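Ticket: Shared label printer at Temilham drops jobs after sleep
Opened by: Leonie Wallner
Assigned: Reto Eberhard
Priority: medium (was low)

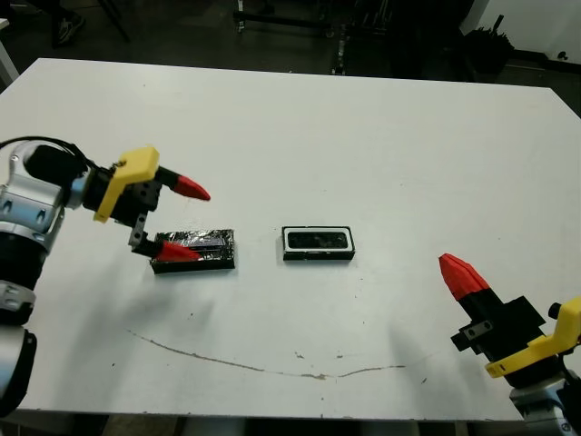 Problem
Labels sent from the order desk vanish. Queue says printed, nothing comes out. Only after the printer has been idle a while. First job of the morning always lost, second one usually fine. Same thing after lunch.

Environment
Printer on the wired network, Temilham second floor. Driver from the Rudd package. Jobs come out of Tenorier order entry, plus a few people printing straight from Windows. Print server is the old one, not moved to Brernovgate yet.

Log

January 11, 2018 — RE
Called Leonie. She resends everything by hand, sometimes gets doubles. Lost a batch of 20 address labels yesterday, had to redo from the packing slips. Rebooted printer, test page ok. Left it.

RE, later
Idle test. Let it go to sleep, sent 1 label from Windows. Gone. Sent again, prints. So not Tenorier. Told Leonie, she said she'd been saying that since the fall.

Next day — RE
Swapped the cable and the wall port. No change. Put the old cable back, the new one is too short to reach behind the shelf.

Tried the sleep timer on the front panel. Set to Never, saves ok, but back to 7 minutes after a power cycle. Panel setting doesn't stick??

Asked Rongrong Cai if the server pushes settings. She says no, but there is a startup script somebody wrote for the old printer and it still runs. Will look.

RC
Found it. Script sends a config file to the printer address every time the printer comes back online. File has the sleep timer in it, also the wrong label width. Commented out that line. Pls power cycle and check.

RE
Power cycled 2 times. Timer stays on Never. Width stays too. Sent a label after a long idle, printed first try.

LW
Morning jobs all came out today. But now every label has a blank one after it. Is that you guys?

RE
Probably the width fix, gap sensor needs to be calibrated again. Hold down feed until the light blinks, let go, it spits out a few blanks and stops. Byung-chul Lim is up there this afternoon, he can do it.

BL
Did the calibration. No more blanks. Roll was nearly out so I put in a new one, 700 to a roll. The spare rolls in the cabinet are the wrong core size btw, dont use them.

Aigars Ķēniņš (returns)
Does this fix cover our printer too? Same model, same missing first label.

RC
Yours has its own line in the same script. Commented out as well. Turn it off and on, set sleep to Never, then do the feed button thing like Byung-chul did.

AĶ
Done, prints fine so far.

Still open
— Queue reports printed when the job was dropped. Driver issue, not fixed, only avoided. Check agian when the server moves in March.
— Order right core size. Leonie has the part number.
— Delete the old script completely. RC wants to read the rest of it first.

Status: resolved, keep watching until the move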